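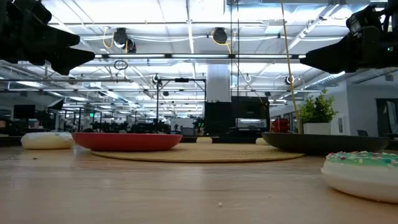
Ibrahim Ogundipe
8 de junho de 2019

Estamos a recolher demonstrações da tarefa de pôr donuts nos pratos, com dois braços. Temos 400 episódios e o modelo treinado falha quando o donut começa perto da borda da mesa. Vale a pena gravar mais 100 só com essas posições ou é melhor repetir tudo?

2 respostas

Plisberg

Não repitas. Grava os 100 e mistura-os com os outros no treino. Varia também o donut, com e sem cobertura, e deixa os pratos vermelho e cinzento mais ou menos onde estão. Limpa as migalhas de 10 em 10 episódios. Confirma ainda se há gente a passar atrás da mesa. No nosso caso deixámos isso nos dados e não fez diferença.

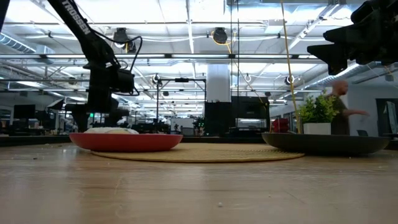
Outra resposta

Tarketetti

Eu fazia 900 e pronto. Com 400 nunca consegui nada de jeito.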